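We use cookies to keep this diary running and to remember you when you come back. Accept / Manage settings

2022-03-03

I meant to write yesterday and then the laundry got the better of me, so you are getting two days in one, and most of it is socks. I'm sorry if you came for the garden. The garden is mud.

It started with the sock bag. Anyone who has been reading a while will remember the sock bag, the old pillowcase on the back of the closet door where every single sock goes to wait for its partner. I have been feeding it since we moved to Irel, and last night the hook finally came out of the door and the whole thing landed on my slippers. I took it as a sign, made a pot of tea (the smoky one, from the tin I keep saying I'll save for company) and carried the lot into the dining room.

I am fond of doing this kind of job at a table. My mother paired socks on the bed, and she always lost one down the side and had to start again, but a table gives you room to lay them out and look at them properly. I like our table, too. It has a pale, wavy grain that I could look at for an hour, and last night I very nearly did, with a sock in each hand and the radio going on about road repairs in Trellov.

The black ones were dreadful. They are all black until you put two together under the light, and then one is navy and the other is a sort of tired brown. I made a pile for those and pushed it to the far end and later, I confess, back into the pillowcase. The striped ones went quickly. The thick walking socks went quickly too, and one of them had a bus ticket to Aoun in the toe, which I have no explanation for at all.

I left the pale green ones until today because I'm soft about them. They came in a bundle from the market three winters ago, and they have been washed so many times that the color has gone to something like mint ice cream left out in a dish — I like them better for it. 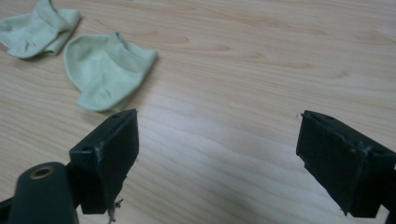
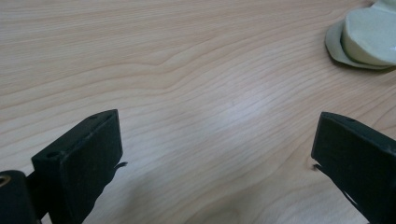
After lunch I went through the drawer itself, lined it with fresh paper, and put everything back rolled instead of folded. I don't know that rolled is any better. It looks nice when you open it, and that will do me for March. The hook is still on the windowsill waiting for a longer screw, so for now the pillowcase is hanging from the doorknob and I bump it with my hip each time I go by.

Soup tonight, the leek one, and an early bed if the wind drops.

Comments

mudandmarmalade: I have a sock bag too! Mine is a shoebox and it won't close anymore.

wuser_reader: My grandmother put a safety pin through each pair before they went in the wash. I tried it for a week and lost the pins.

leekfan: Could we have the soup recipe, please?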